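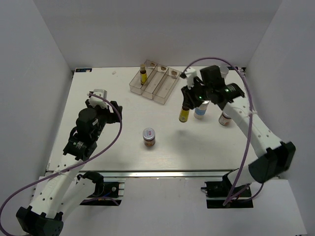 Organiser tray with three long compartments, one vial standing in the left one

From: Moataz Bouazza
To: small-storage list
Date: Jan 24, 2026
Subject: Re: Trays for small bottles and jars

Hello all,

I answer under the quoted part, I hope this is still the custom on this list.

> I have a drawer full of little bottles (vitamins, drops,
> a few food flavourings) and I am tired of digging in it.
> Somebody wrote in May that the clear trays with long
> sections are good. Are they also good for bottles that
> stand up, or only for pens and cutlery? And do you sort
> by size or by what is inside? My drawer is 460 mm wide
> and 140 mm deep inside.

I use a clear plastic tray of this kind, with three long parallel compartments. It was sold to me as a Bestari, but there is no name on it. For bottles that stand up it is good with one condition: the bottle must be narrower than the compartment, with a little space for the fingers. The amber vial with the yellow label goes in without any trouble. A short jar with a wide lid can be a problem, so please measure the lid and not only the glass. I made this mistake with two jars from Cormier and now they live on the shelf.

About the sorting, I tried both ways. By size it looks very tidy, but I could never remember where I had put a thing. Now I sort by use. The left compartment is for what I take every day, the middle one is for the kitchen, and the right one is for things I open once in a month or less. Before I put anything in, I take all the bottles out and stand them together on a white table, with the labels to the front. The labels have different colours, yellow, light blue, reddish-brown, and after some days the hand goes to the correct colour before I have read the word.

With 140 mm of depth you should be fine for vials and small bottles. A 100 ml bottle with a dropper can be taller than you think, so measure also with the cap closed. My 500 ml bottle of vinegar of course does not go in any drawer, I mention it only because my wife asked me to find a place for it.

One question from my side. The long compartments have no cross walls, and when I close the drawer quickly the bottles fall over like dominoes. Hikitz had small dividers which one could push in, but the shop here does not keep them any more. Has somebody tried the ones from Tevus, and do they hold in a smooth tray? I would prefer not to use glue.

With kind regards,
Moataz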